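Working Alongside Automation: Gallery

Palisora Laboratory Services, Werville site

The Werville site receives some 3,760 sample tubes in a working week. Until last year every one of them was moved between racks by hand at each stage of preparation. The site is now introducing automated handling in stages, and this page records what the change means for the 33 members of staff in sample preparation.

No post has been removed under the programme. Duties have changed, however. Staff who formerly spent whole shifts transferring tubes now divide their time between demonstrating tasks, checking results and dealing with samples that need individual judgement. Each person completes 12 hours of training before joining the rota, and colleagues from the Paredes site have taken part in the same course.

Tube handling

The skill of moving a tube safely from one rack to another still belongs to the people who do it daily - their work with hand-held grippers sets the pattern for the automated line.
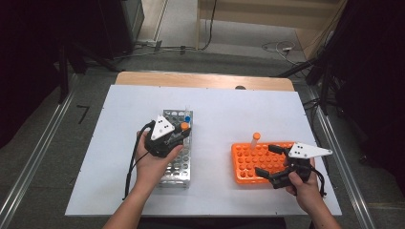
Two grippers in use over the metal and orange racks, with an orange-capped tube held in the left one.

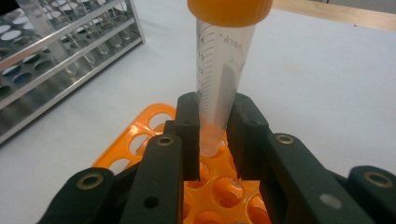

A graduated tube with an orange screw cap, held near its tapered tip between the finger pads. A small amount of liquid is in the bottom.

Staff consultation

Comments on the new rota may be sent to the Zoltard project office until 21st May. Staff have so far asked for shorter demonstration sessions and for seating at every table - both requests are under review. A summary of replies will be displayed at Werville and Paredes.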